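Nilmont Laundry Sort

Version 3, Mar 18, 2019
Maintained by Azadeh Jafarzadeh and Sipho Venter, Clerkville

Overview

Nilmont is a set of pictures of household laundry being sorted: socks, towels, washcloths, T-shirts and the bags they travel in. It was put together for work on telling small textile items apart when they are piled, folded or half hidden. There are 74 sorting sessions, all recorded in homes in Clerkville.

Items

Socks make up the largest group. Most are patterned, and each is listed by its main colors and by the type of motif. Plain socks are listed by color and cuff only. Towels are listed by color and by whether a woven band can be seen along the edge. Bags are labeled as bags even when clothes show through them. 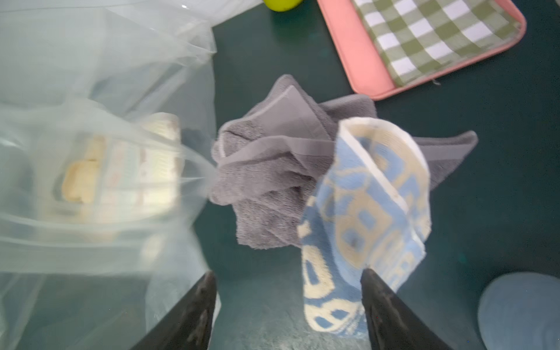

Patterned sock with ribbed cuff, gray terry towel, clear plastic bag.

Labeling rules

A sock counts as folded if any part of the leg lies over the foot. Crumpled is a separate tag and can be used together with folded. Marks on the fabric get the tag "spots" and are not sorted by cause. If the motif could be read as either a letter or a number, use "letter-like".

Heaped towels get one outline for the whole towel, including any corner or flap that sticks out. Do not outline the woven band separately.

Folders

socks/
towels/
bags/
mixed/ (3 or more item types in one picture)

Known problems

In 10 sessions the left and right socks of a pair were given different item numbers. The list is in pairs_to_fix.txt. Clear bags have soft outlines and the two labelers often disagreed on them. Session names starting with Tomo or Ntuli come from the first version and use the old color names, so "charcoal" there is the same as "gray" here.

Changes

Added the "spots" tag. Moved washcloths into towels/. Baby socks are planned for September.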